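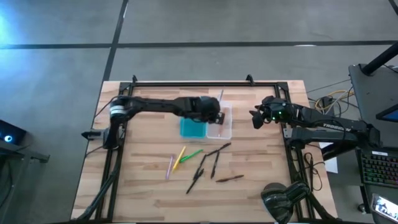
Abb. 7: Kopfkamera, Blick auf den Tisch mit beiden Armen und zwei Behältern

4.2 Arbeitsbereich in Flelska festlegen

In diesem Abschnitt stellen Sie ein, in welchem Bereich der Planer die Greifer bewegen darf. Die Kalibrierung der Kopfkamera muss vorher abgeschlossen sein.

1. Starten Sie Flelska und öffnen Sie das Profil "Candance".
2. Wählen Sie unter Wahrnehmung die Kopfkamera. Der ganze Profilrahmen auf der Tischplatte soll im Fenster liegen.
3. Markieren Sie die Innenkanten des Rahmens als Grenze.
4. Tragen Sie bei Sicherheitsabstand 22 mm ein, für beide Arme denselben Wert.
5. Klicken Sie auf "Objekte suchen". Der türkise und der durchsichtige Behälter müssen jeweils eine eigene Maske bekommen.
6. Speichern Sie mit "Bereich übernehmen" und starten Sie den Testlauf auf Stufe 2.

Hinweis: Durchsichtige Wände werden von der Segmentierung manchmal nur teilweise erkannt. Zeichnen Sie in diesem Fall die Maske von Hand nach - der obere Rand ist am wichtigsten.

Vorsicht: Beide Greifer teilen sich den Raum bei den Behältern. Schalten Sie die Kollisionsprüfung zwischen den Armen niemals aus, auch nicht für kurze Tests.

Fragen zu den Masken beantwortet Nuanchan Sombatkul, zum Planer Nizar Karaki.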